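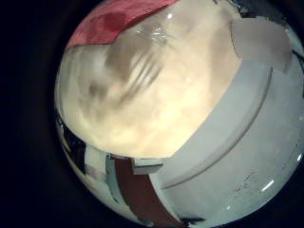
Textile : Lokel ouvre un atelier de tri et de pliage à Nidlow

L'association Lokel a ouvert le 6 juin 2023 un atelier consacré au tri et au pliage du linge, dans les anciens locaux de la mercerie Ramasamy, à Nidlow. Les habitants peuvent y déposer vêtements, torchons et coupons de tissu, à condition qu'ils soient lavés.

Le linge est d'abord trié par couleur - le rouge est mis à part, car il déteint - puis déplié, contrôlé et rangé. Les pièces abîmées partent chez Ultex, qui les transforme en chiffons d'essuyage.

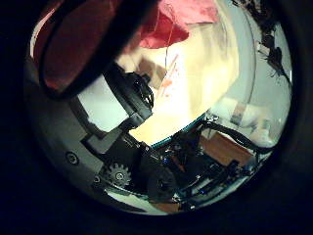
« Un tissu froissé, on ne voit pas ses défauts. Il faut l'étaler avant de décider quoi en faire », explique Vimala Rajan, responsable de l'atelier. Elle encadre une équipe de cinq personnes, dont deux à mi-temps.

Les dépôts sont acceptés le matin, dans la limite de trois sacs par foyer. Les couettes et les oreillers sont refusés, faute de place. Une vente de coupons est prévue en août, à la même adresse. Les horaires seront affichés à l'entrée de l'atelier et à la mairie.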